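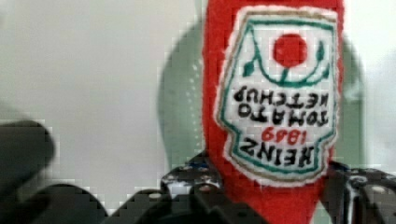 Stitch-out on pile fabric: satin border sinks, small lettering unreadable

Posted in Machine Embroidery > Digitizing and Stabilizers
3 replies, 144 views

loftthread
I make label patches for stuffed toys. The patch is sewn out flat, trimmed, then attached to the body piece before the body is closed. On plain quilting cotton the file sews correctly. On fleece with any pile the satin border sinks and the lettering closes up until the letters a and e are solid blobs.

Setup:
Machine: Vendard single needle, purchased used, serviced in March
Software: Skellireo, basic edition
Thread: 40 weight polyester top, 60 weight bobbin
Needle: 75/11 sharp
Stabilizer: one layer medium tear-away, fabric hooped with it
Lettering: lowercase, 4 mm high, satin columns

I have tried lowering the top tension and slowing the machine. Slowing it made no visible difference. Lower tension gave loops on the border. I would like to keep the pile fabric if possible. Is this a digitizing problem or a stabilizer problem?

pinroll_27
Both, but start with the stabilizer.

Tear-away is the wrong type for fleece. The fabric stretches and the needle holes perforate the tear-away, so by the time the border runs there is very little holding it. Use a medium cut-away. Do not hoop the fleece. Hoop the cut-away alone, drum tight, spray it lightly with temporary adhesive, and lay the fleece on top. Run a basting box before the design.

Then add a water-soluble topping. It keeps the pile down while the stitches form. One layer is enough for short pile, 2 for long pile. Tear off the large pieces afterward and remove the rest with a damp swab.

For the file:
1. Underlay. A center run alone will not support a satin border on pile. Use edge run plus zigzag. In Skellireo this is under object properties, and the basic edition does have it, though it is off by default.
2. A knockdown layer. Put a light open fill in the same color as the fabric under the whole lettering area, extending 1 mm past the letters. Sew it first. It flattens the pile permanently, where topping only helps until it is washed out.
3. Pull compensation. Start at 0.4 mm on fleece. On cotton you were probably using 0.2.
4. Lettering. 4 mm lowercase in satin with 40 weight thread is too small for this fabric. Go to 6 mm, or change to 60 weight thread with a 65/9 needle and reduce the density. If you change the thread without changing the density you will get gaps.

Put your tension back where it was. The loops came from that change and have nothing to do with the sinking.

Change one thing at a time and write the settings on the back of each test with a marker. My own last fleece file took seven tests.

kandura_user
just use felt. I do all mine on felt and never had this. Akyol sells it by the sheet

greyselvage
Felt does avoid the pile, but the original poster asked to keep the fabric. A compromise is to sew the lettering on a smooth woven twill, cut it out, and applique it to the fleece with the border. The small text never touches the pile. It adds one trim step.

I would disagree with the reply above on the needle. A 75/11 ballpoint is safer on knit fleece than a sharp. A sharp can cut the knit loops, and the holes show up along the border after the toy is stuffed and the seams are under load.

Also check the order of the objects. If the border sews before the lettering, the fabric has already been pulled toward the edges and the text baseline will bow. Inside first, border last.

loftthread
Update, Sunday. Cut-away, one layer of topping, edge run plus zigzag underlay. Border is now even all the way around. Lettering at 6 mm is readable. The knockdown fill shows slightly past the letters, so I will reduce the margin. Have not tried the twill yet. File is at revision 34.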